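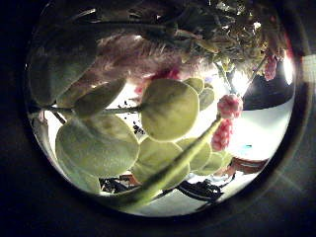 Nathalie Friesen wrote to me after my last post to say that dried bouquets only ever gather dust, and that I should keep the round green leaves and throw the rest on the compost before it starts shedding into the butter. Well, Nathalie, I read that twice, I laughed, and then I went and made the bouquet bigger!

I do see her point. Dried stuff can look awfully tired by spring. But I've been mixing it with greenery since April and I am completely smitten. The round leaves are what did it for me. They're like coins, pale and yellowy green, with a softness to the surface that looks a tiny bit fuzzy when there's light behind them. Put a bunch like that in front of something bright and the whole thing glows. I keep walking past just to look at it (my coffee has gone cold more than once).

I used to set flowers in the middle of the table, where the light comes from above and everything goes flat. Now I want the brightness coming through from the back. You get the pale leaves lit up like little lampshades, and then the ones turned away go a dusky gray-green, and suddenly there's all this depth in what is really a pretty modest bunch. A bit of pink plume tucked in behind does wonders too. I'd been scared of pink! I thought it would look like a bridal shower, but next to that green it's lovely.

A few things I've picked up, mostly by doing them wrong first:

- Start with the biggest leaves low down and let them overlap. I used to space everything out evenly and it looked like a salad.
- Put the plumes in after the leaves. They snag on everything, and you'll lose fluff every time you move them.
- Leave a long blade of something poking out at an angle. Solange Poirier taught me this at her Prumthorpe workshop and I've done it ever since.
- Only the fresh stems care about water. I stand those in a narrow jar inside the vase and push the dried ones down around the outside.

The workshop cost me 40 dollars, by the way, and I came home with an armful of leftovers, so I've got no complaints there. Solange works so fast! I was still untangling my second stem when she'd finished hers and was sweeping the floor.

As for the dust, I use a hair dryer on the cool setting, held well back, out on the porch. It takes six minutes, maybe less if I'm not chatting to the neighbor. The plumes puff right back up afterward.

Next I want to try a smaller one for the bathroom shelf, all leaves and no pink, if I can find a vase that doesn't tip over.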